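Checking In Without a Desk: My Term Project on Hotel Apps and Luggage
Luminița Pascu, Hospitality and Tourism Management, final report
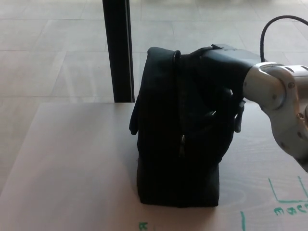
Fig. 1. A black soft-sided bag with a front zipper, held near its top corner.

I picked this topic because of a really bad afternoon in the lobby of the Climden, the hotel where I did my placement. A tour group had landed early, the rooms weren't ready, and everybody had already checked in on their phones on the way from the airport. So they had done exactly what the app told them to do, and they still ended up standing in a line! The line just wasn't for check-in anymore. It was for the bag room.

That got me wondering what app check-in really changes for a guest. The ads (and most of the articles we read in the first half of the course) talk about skipping the desk. My question was a bit smaller: if you check in by phone, what do you still have to talk to a person for, and does the hotel plan for it?

What I did

I spent two weeks at the Climden watching the front desk and the bag room, with permission from the front office manager, Serpil Işık. She also sat down with me for a long interview and answered a lot of follow-up emails, probably more than she wanted to. I interviewed seven guests who had used the app, mostly in the lobby while they were waiting for something. And I had one call with Kwesi Atinga, who works on guest messaging at Woter, the company that makes the app the Climden uses.

For comparison I visited the Aydoğan, a smaller family hotel across town that has no app at all. I only got one morning there, so please read that part as a side note and not a proper case study.

My classmate Finn Kröger helped me with the interview questions. He made me take out all the ones that started with "Wouldn't you say," and he was right.

How it works at the Climden

The guest gets a message from the app the day before arrival. They confirm their name and card, pick an arrival time and (if the hotel has it switched on) choose a room from a floor plan. When the room is clean, the housekeeper marks it in the system and the guest gets a digital key. In theory you walk past the desk, go up and open your door.

The part I hadn't understood before my placement is how much of this depends on housekeeping. The app can't hand out a key to a room that isn't marked clean, and the mark comes from a tablet on the cart. If the housekeeper does three rooms in a row and marks them all at the end, which is a completely normal way to work, then the first guest waits for no reason. Serpil told me this was the first thing she had to fix when the app came in, and that it took a lot longer than installing the software.

The arrival time is the other tricky bit. Guests treat it like a booking. If the app lets you tap noon, you think the hotel has agreed to noon! The hotel treats it as a hint. Four of the people I talked to brought this up without me asking, and one of them showed me the screen to prove it.

The bag problem

This is where most of my notes ended up. When a guest checks in at the desk and the room isn't ready, the clerk offers to store the bags right then, writes a tag, and that's it. With the app there is no moment like that. The guest comes in, sees no key on the phone, and has to work out alone where the bags go. Some sit down with them. Some leave them by a pillar and go get coffee, and then the staff have a bag with no name on it.

At the Climden the bag room is behind a plain door near the elevators with a sign that only says "Storage." I walked past it myself on my first day. Staff use paper tags with a tear-off half, which works fine until a guest loses the half, and then somebody has to describe a black bag to a room full of black bags.

I asked Kwesi if the app could do anything about this. He said there is a message the hotel can turn on that goes out when a guest arrives and the room isn't clean yet. It can say whatever the hotel wants, including where to leave luggage. The Climden had it turned off. Serpil didn't know it existed, and she turned it on in my second week. I'd love to give you a nice before-and-after chart here, but a few days of quiet weather-affected bookings isn't enough to show anything, so I'm leaving it out.

A note on the Aydoğan

No app, a paper register, and the owner's cousin at the desk. Bags go behind the counter where everyone can see them. I asked the guests at breakfast if they missed having an app and got mostly puzzled looks. Of course, it's a much smaller place, and people who want an app probably book somewhere else to begin with.

Money

I was asked to include a cost section. A basic fix for the Climden would be a better sign, printed tags with a code the guest can photograph, and a few hours of staff training. My budget for this is $3,000, and the sign is the biggest piece of it because it has to match the others in the lobby. My adviser, Mervin Nguyen, thinks I've guessed low on training, and he may well be right, as I only counted the front desk and not the night team.

What I'd do differently

I'd talk to housekeeping much earlier. I got to them in the last few days and they knew more about why rooms come up late than anyone else I met. I would also interview people who had the app and chose not to use it. All seven of my guests were app users, so I've got nothing on why someone would rather stand at a desk.

I'd also like to go back in June, when the hotel is full, and see if the new message makes any difference to the pile by the pillar. Serpil has said I can.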